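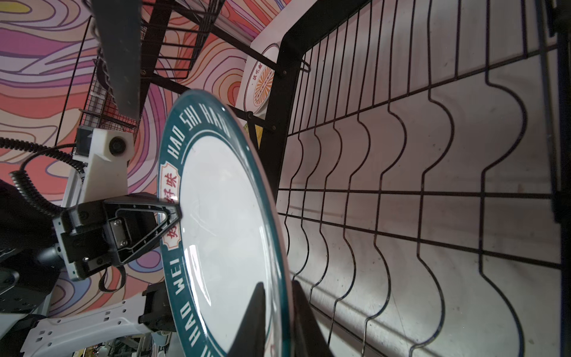
FOOD & DRINK

Skokville supper club moves to July

The summer supper has been put back to July, as the hall floor is being relaid and the varnish apparently needs longer to dry than the builders did to quote for it. Izzati Hidayat is cooking again — five courses, one oven. Last year's noodles ran out before the back tables were served, and we have had letters. Bring your own plate, please. Teal rims are welcome, paper is not. Eskil Wikström has offered to do the music, and has been asked to keep it under an hour. Tickets are on sale at Prarnine, cash only, until all 500 are gone.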